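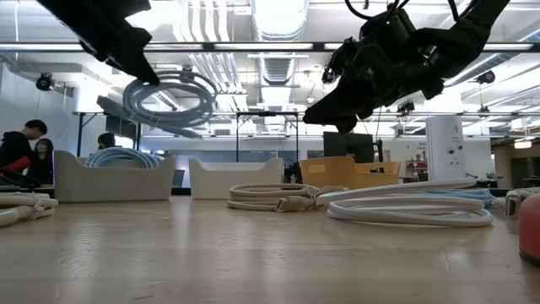 Getting the cables under control

Every August I promise myself I'll deal with the cable drawer, and every August I find a reason to clean the gutters instead. This year I finally did it, and I thought I'd write down how it went while it's still fresh, in case your drawer looks anything like mine did. (Mine wouldn't close. It hadn't closed since we moved house.)

Start by taking the whole lot out and putting it on the biggest table you've got. The kitchen table is fine if you can keep the family away from it until tea time. Don't try to sort in the drawer itself, you'll only stir it. Once it's all out, pull the cables apart one at a time and coil each as you go, even the ones you suspect are headed for the bin. A coiled cable is so much easier to make a decision about!

Now, coiling. My neighbour Ronaldo Manalo taught me this over the back fence and I've been grateful ever since. Hold one end in your left hand, make a loop the size of a bread-and-butter plate, and let the cable turn the way it wants to. If it starts to twist into a figure eight, roll it a little between your thumb and finger until it lies flat. Please don't wind it around your hand and elbow, the way my dad did with every extension lead he owned. It puts a kink in the thing that never quite comes out.

Next you'll want some open containers, and they needn't match. I like a different colour for each sort of cable, as the rest of the household will remember "the blue one" long after they've forgotten what the label says. 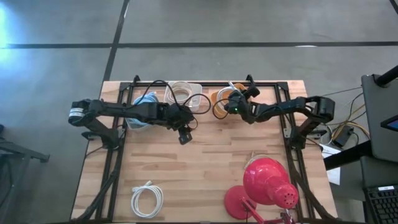 Clear plastic is handy too, especially for the odd ones you only go looking for twice a year. Whatever you choose, keep it shallow enough that you can see the bottom. I once bought a lovely deep tub from Wosarura and it became the cable drawer all over again, only rounder. An old ice cream container does the job perfectly well.

I sort by what the cable is for – phones and tablets in one, computer bits in the next, telly and stereo in a third. You could sort by length, and I did try it, but I kept forgetting which I'd called long. Power leads live in the laundry with the extension cords, all 9 of them, on hooks.

As for ties, the twisty ones that come on new cables are worth saving. I keep mine in a jam jar and I've never had to buy any. Put the tie around the gathered side of the coil, two turns, snug but with a bit of give. Then tuck the plug ends where you can see them, so you can tell what you've got without undoing your good work.
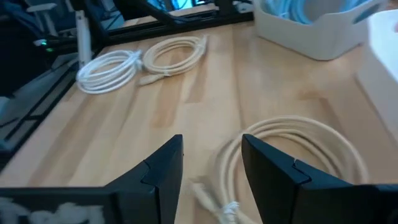 If a tie is too short to go round a thick cable, twist two together end to end. Rubber bands are tempting but they perish and leave a sticky mark, particularly on pale cables, and you'll be at it with eucalyptus oil for half the afternoon.

Anything frayed or cracked goes straight in a bag for the e-waste drop-off, please, and not back in "just in case". I ended up with 25 cables worth keeping and a bag I could barely lift.

The drawer has tea towels in it now.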